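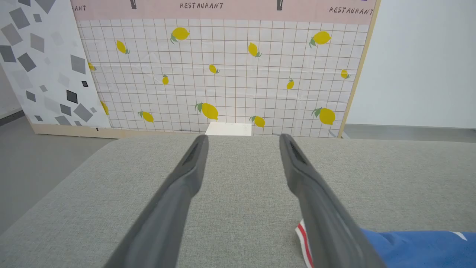 灰凳子上叠球衣

六月 文/Humaira Swati
分类:家务小记 > 衣物收纳

这个月一直在弄球衣。起因很简单,衣柜最下面那个抽屉卡住了,拉到一半死活不动,我趴在地上伸手进去掏,掏出来一团一团的,全是运动衫。有的三年没穿过了,有的我连什么时候买的都想不起来。气得我当场决定:全部拿出来重新叠!

我家没有像样的熨衣板(有过一块,腿坏了,现在垫在阳台花盆底下),所以我叠衣服一向找软的平面。灰色的布面最好用,有一点点亚麻那种纹路,滑溜溜的球衣放上去不太会跑。玻璃茶几我也试过,叠到第三下衣服就自己溜走了,真的很烦。

柠檬墙我也喜欢得不得了,白格子,黄柠檬,还带小绿叶子,看着就凉快,天热的时候叠衣服都没那么大火气。有朋友问我是不是贴的真瓷砖,不是的,是一整块印出来的背景板。擦起来倒是省事,湿抹布一抹就好。

说回球衣。我以前都叠成方块,摞在抽屉里,想拿下面那件就得把上面的全翻乱。后来改成先叠长条,再从一头卷起来,竖着插进盒子里。盒子是Dravley的布盒,62块钱两个,不算便宜,但是撑得住,不会塌。一个盒子我能插七件,再多就挤得出褶子了。

叠长条最难的是有镶边的款。蓝色那一大片都听话,一压就平,偏偏白底红条的边又厚又有弹性,总想翘起来。我的办法是先不管它,把衣身对折好,折线用手掌从中间往两头推,最后再回来收拾边。
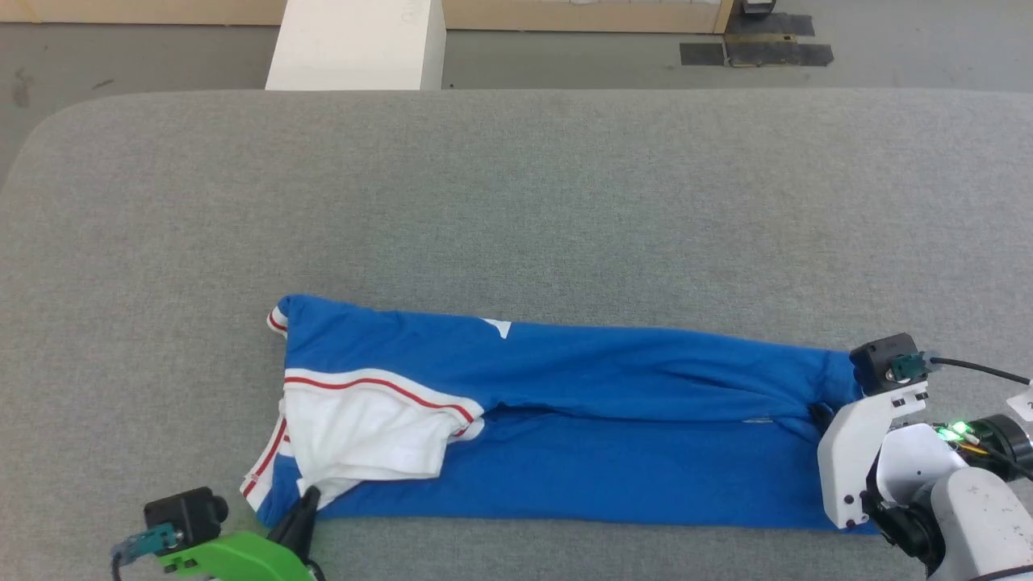

Holger Forsberg:白色那种罗纹边千万别使劲扯,我扯过一次,洗完就成了荷叶边,再也回不去了。我现在是先翻到反面,把边捋顺了再翻回来叠,慢是慢一点。另外你说卷起来竖着放,印字的地方不会裂吗?我有一件老的,胸口的字就是卷坏的。

说得对,印字这个我忘了写!胸口有大块胶印的,我是不卷的,只叠长条,对折一次,平放在盒子最上面。小标志没关系,卷在里面也没坏过。翻反面捋边这招我当天晚上就试了,比我那个土办法好用,谢谢谢谢。

再补几句零碎的。洗完一定要干透再叠,领口和袖口摸着干了不算,要摸镶边,那里最厚,我有一次心急,收进去一个星期,打开一股味儿。还有,别在抽屉里放香味太重的香包,我放过一个Tristia的,现在每件球衣闻起来都像我外婆的梳妆台。

剩下还有一袋冬天的长袖没动,等我有力气再说吧。抽屉倒是能一下拉到底了,我这两天没事就去拉一下。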